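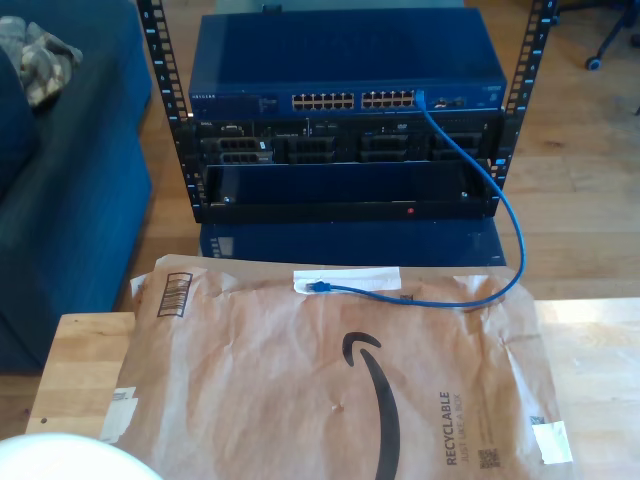 Eliseo Espinoza reckons a home rack should never go in the living room, and that anyone who puts one there will be moving it out again by May. I disagree with him, and since this entry on the open-frame rack has fallen to me, I get to say so first.

An open-frame rack is a pair of upright rails (sometimes four) with a base to stand on and no doors, sides or lid. Kit is bolted straight to the rails, which have square holes punched all the way up. You clip a cage nut into the hole and put the screw into that. Do buy the little cage nut tool, by the way - I used a screwdriver for years and have the scars on my thumb!

Height goes by the unit, or U, and one U is 1.75 inches. Plenty of racks have the unit numbers printed on the rails in white, and you'll bless them when you're trying to get both ends of something level. The width is the old 19-inch standard, so a switch from one maker and a server from another will sit happily together.

What goes where

People argue about this endlessly. I like the network switch at the top, where I can get at the ports without kneeling, and the server under it. Fulgencio Cervantes does his the other way up, heaviest at the bottom, and for a tall rack he's quite right. On a short one I find it matters less, provided the base is good and wide. Anything without mounting ears ends up on a shelf or on the floor.

Boards and tops

Sooner or later you'll want something flat nearby, for opening parcels and laying out screws. Pale wood is lovely for this because a dropped black screw shows up at once. I bought my first board from Montes, unfinished, and gave it two coats of oil - it marks a bit, but then so would anything.

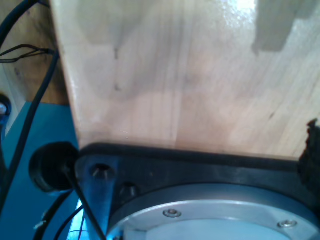
Pale board with fine grain and a few small dark knots, close to.

Living with one

Noise is the real trouble. A switch can be silent or can whine all evening, and old servers are worse. Mine came second-hand from Rodarent and I could hear it from the stairs, so do ask to hear one running before you pay. Dust gets in more easily than with a closed cabinet, but you can reach everything with a soft brush, and I'd take that trade any day.

Floorboards cope well, though I put felt under the feet. Leave enough room behind for your arm, and keep the sofa throw well away from the vents.

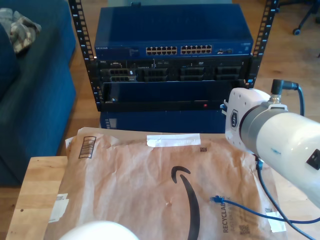 Rack on floorboards, with a blue sofa to the left and an Amazon padded envelope on the table.

See also: patch panel, cage nut, wall bracket.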